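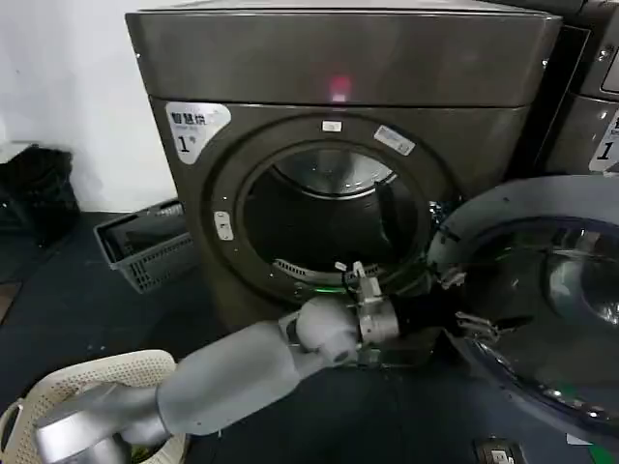 Secadora de carga frontal Ostonel: dos meses de uso

Tiempo de lectura: 2 min
Imprimir | Enviar por e-mail

Voy rápido que tengo ropa esperando. La probé en la lavandería de Olmedo, luego repetí, y al final llevo desde junio secando ahí casi todo lo de casa. Unas 30 cargas, entre toallas, camisetas y lo del gimnasio.

Lo bueno primero. El tambor es grande de verdad. Meto una funda nórdica de matrimonio y no sale hecha un canelón, cosa que en la mia de casa (una Drokent, ya vieja) era imposible. Ruido, poco. Se puede hablar al lado sin gritar.

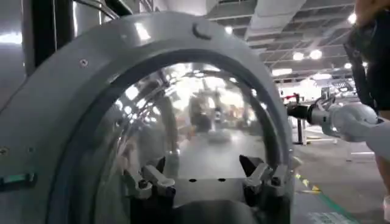 La puerta abre bien y se queda donde la dejas, no se te viene encima cuando estás agachado sacando calcetines. Eso sí, ocupa. Si hay alguien en la máquina de al lado, toca pedir permiso. Ramiro Collado, que va a la misma hora que yo, ya se ha llevado dos golpes en la cadera. Culpa mía, uno. 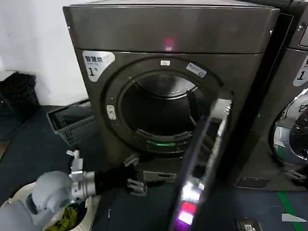
El filtro. Lo que más miro en una secadora y lo que peor llevan casi todas. Aquí la rejilla va en el borde inferior del tambor, con ranuras pequeñas, y justo debajo una tira de luz verde que viene de perlas para ver si queda pelusa. Se pasa la mano y listo. Con toallas nuevas hay que hacerlo cada carga, si no el siguiente ciclo se alarga una barbaridad.

Secado: algodón, perfecto en un ciclo. Vaqueros, las cinturillas salen húmedas, otro rato mas y ya. Sintéticos mejor en programa suave, un pantalón de chándal se me quedó tieso. Precio en tienda 597 euros según Bonifacio Ortuño, que se compró una para casa en Miltmont. Yo por 400 ni lo pensaba, por ese precio me lo estoy pensando.

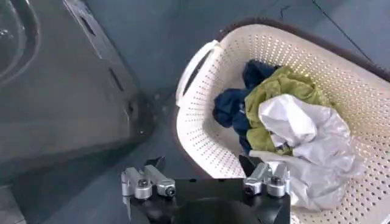 CONSEJOS DE USO

- Cesto de plástico con agujeros y asa. Los de tela se quedan con la humedad.
- No llenar el tambor a tope. Dos tercios.
- Las prendas finas y grises, fuera antes que el resto: se arrugan muchísimo si se quedan dentro.
- Sacudir todo antes de meterlo. Parece una tontería, pero no.

Nota: 8 de 10. Le quito uno por las cinturillas y otro por lo que ocupa la puerta.

Contacto | © Tanner Després, reseñas domésticas | Volver arriba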